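Wendadel parallel gripper, 90 mm stroke – my review after a month

I'd been going back and forth on the Wendadel since November, mostly over the price (1,830 with the mounting plate!), and I'm happy to say it has won me over. Soft, crinkly things were my big worry, and the linkage fingers have been lovely with them – snug, no fuss.

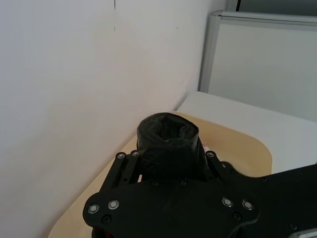
Bhupendra Bhatia wrote back that his Wendadel needed the force turned well down before it stopped crushing soft packaging, so do start low.

I compared it with the slim Dosard on sorting between bins, which is most of what we do. The Dosard reaches into tight corners more easily, and I'm still fond of it, but teaching it took me 3 evenings, and the manual (204 pages, bless them) hardly mentions wrist angles.

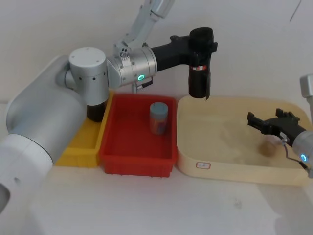 Two arms over the sorting trays.

Light rings at the wrist are a small thing, but I've come to love being able to glance up and see them from across the room. 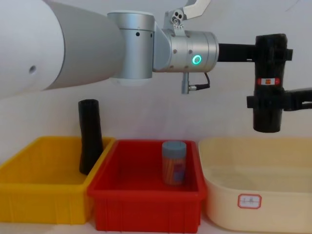
One reader would still choose the Shukla controller over either stock one, mainly for smoother slow moves near a bin wall. I'd like to try that next, if Brollatbridge ever gets it back in stock.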